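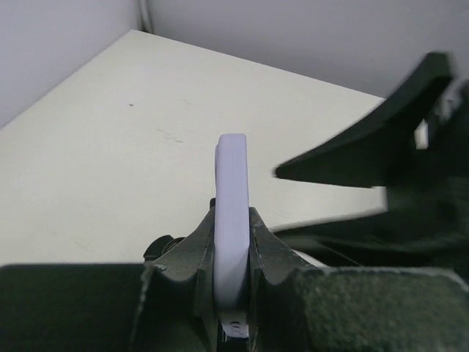 Sterano Community Help > Planning and Control > Dual-arm

Handover: planner rejects the second grasp on thin parts

stulel_cell_b
Posted May 1, 2026

Running a two-arm handover of flat plastic parts, held edge-on. Arm A holds the part upright, arm B comes in from the side and takes it. Arm A grasps fine. When I request a plan for B, I get

PLAN_FAILED: start_state ok, goal in collision (part_0, finger_b_left)

The goal pose is correct. I can jog B there by hand with clearance on both sides. Of 757 planning requests logged since January, 454 failed this way. Padding is at the default of 6 mm. Planner is Berchtold, scene built from the wrist cameras through the Fekia bridge. Disabling collision checks for part_0 gets me a plan, but B then cuts straight through the space where A's fingers are.

fekia_user63

Had the same thing, went away after I updated the bridge. Try that first. Also check your camera calibration.

offset_frame

Updating won't fix this. Padding is applied to every attached object, and on a part this thin the padded shape is wider than the opening of B's fingers. Any grasp goal will be in collision no matter how good the pose is.

Don't disable checks for part_0 globally. Split the motion in two:

1. Plan B to a pregrasp pose outside the padded volume, all checks on.
2. For the final approach, allow contact between part_0 and B's two finger links only. Keep A's fingers against B's fingers checked.
3. Use a straight-line Cartesian move for that segment. The sampling planner will sometimes return a detour.
4. After B closes, attach part_0 to B, then detach it from A. In the other order the part is a free object for one cycle and the scene monitor may drop it.

Set padding per object if your version has the option. I use 0 on the part and leave the links alone.

One more thing: if you refresh the part pose from A's wrist camera during B's approach, B's fingers can end up merged into the part cloud. Freeze the estimate at pregrasp.

stulel_cell_b

Splitting the approach worked. I had the attach order backwards too. Per-object padding is not in my version, so I left it at the default.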